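第3章 ドリップスタンド「Xaba」を使いはじめるまで

前の章で部品はひととおり袋から出してもらったと思うので、ここからは組み立てと、最初の一杯までをいっしょにやっていきます。わたしは毎朝これで淹れているので、取扱説明書というより「うちではこうしてます」に近い書きかたになるかもしれません。そこはご容赦を!

3-1 置き場所を決める

1. 水平な台を選びます。キッチンの天板でも、食卓の端でもかまいません。
2. 台を乾いた布で拭きます。粉が残っていると、底のゴム足がすべります。
3. スタンドの後ろに、手のひらが入るくらいのすき間をあけてください。やかんを傾けるとき、ひじが壁に当たると本当に淹れにくいんです。

注意:コンロのすぐ横には置かないでください。支柱の塗装が熱で変色します(わたしは最初の一台でやりました)。

3-2 支柱と台座を組む

1. 台座を裏返し、穴が手前にくるように置きます。
2. 支柱を差しこみ、カチッと手ごたえがあるまで押します。
3. 付属のネジを仮留めします。まだ本締めはしません。
4. 表に返して、支柱がまっすぐ立っているかを目の高さから確かめます。
5. まっすぐだったら、もう一度裏返して本締めします。

メモ:古いFondemora製の台座をお持ちのかたは、そのまま流用できます。ただし穴の位置が少し違うので、袋に入っている平たいワッシャーをはさんでください。はさまないと、お湯を注ぐたびに首をふるように揺れます。見ていると面白いけれど、味は安定しません。

3-3 リングの高さを合わせる

1. いつも使うカップかサーバーを台座に置きます。
2. リングをゆるめ、ドリッパーをのせた状態で上下させます。
3. ドリッパーの下の口とカップのふちのあいだに、指が2本入る高さで止めます。
4. つまみを締めます。力いっぱいでなくて大丈夫、止まったところから少しだけ。

注意:サーバーを変えたら、高さも必ず合わせなおしてください。背の高いサーバーを無理に押しこむと、リングのつまみが欠けます。交換用のつまみは単品で買えますが、届くまでのあいだは手でドリッパーを持つはめになります。

3-4 最初のすすぎ

1. ドリッパーにペーパーをセットします。
2. 沸かしたお湯を300ml、ゆっくり回しかけます。
3. 落ちたお湯は捨てます。
4. これを2回くりかえします。

メモ:最初のすすぎでは、うっすら金気のあるにおいがすることがあります。気になるようなら、もう一回やってください。わたしは鼻がきくほうなので、いつも一回多くやっています。

3-5 豆をしまう

スタンドの話なのに豆の保存?と思われるかもしれませんが、問い合わせの返事を書いていると、味の悩みは豆のしまいかたに行きつくことがとても多いんです。なので、ここに一節いれさせてください。

1. 買ってきた豆は、袋の口を開けたら、その日のうちに缶へ移します。
2. 缶のふちについた粉を、乾いた指でぬぐってからふたをします。
3. 缶の底に、豆の名前と開けた月を書いたテープを貼ります(うちには「Jerklow 4月」と書いた缶がひとつあります)。
4. 日の当たらない棚に置きます。

注意:冷蔵庫に入れるなら、使う分だけ先に小分けにしておいてください。出し入れのたびに缶の内側が結露して、せっかくの豆が湿ります。
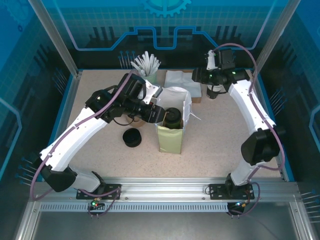 缶選びは、わたしがいちばん長話をしてしまうところです。ガラスの瓶は中が見えて楽しいけれど光を通すので、わたしは早々にあきらめて、光を通さない缶に落ちつきました。色は好みでどうぞ。わたしは写真にあるような濃い緑の円筒形が好きで、棚に並べたときに落ちついて見えるし、角がないぶん布でくるっと拭けるんですよね。大きさは、豆を入れて上に少しだけ余裕が残るくらいがちょうどいいです。大きすぎる缶に少しの豆、というのがいちばんもったいない使いかたで、それなら小さめの缶を買い足すほうをおすすめします。

3-6 最初の一杯

1. ペーパーをセットし、中細挽きの粉を入れます。
2. ドリッパーを軽くゆすって、粉の表面を平らにします。
3. 真ん中に少しだけお湯をのせ、粉がふくらむのを待ちます。
4. ふくらみが落ちつく前に、細く円を描くように注ぎます。
5. カップに160ml近くたまったら、まだお湯が残っていてもドリッパーを外します。

メモ:最後まで落としきると、渋みが出やすくなります。もったいない気持ちはよくわかりますが、ここはぐっとこらえて外してください!

注意:外したドリッパーは熱くなっています。必ず取っ手を持ち、受け皿の上に置いてください。

3-7 うまくいかないとき

お湯がなかなか落ちない
挽き目を一段粗くしてみてください。ペーパーの折り目がずれて、ドリッパーの溝をふさいでいることもあります。

スタンドがぐらつく
台座のネジがゆるんでいないか、3-2に戻って確かめます。締めても揺れるときは、支柱が奥まで入っていません。

味がうすい
粉を少し増やすか、注ぐ速さを落としてください。両方いっぺんに変えると、どちらが効いたのかわからなくなるので、まずは片方だけ。

交換部品のご注文は、Nirnusstead店の窓口で受けつけています。台座の裏に型番のシールがありますから、先に書きとめておいてもらえると、やりとりが一往復減ります。お手入れのしかたは次の章に書きました。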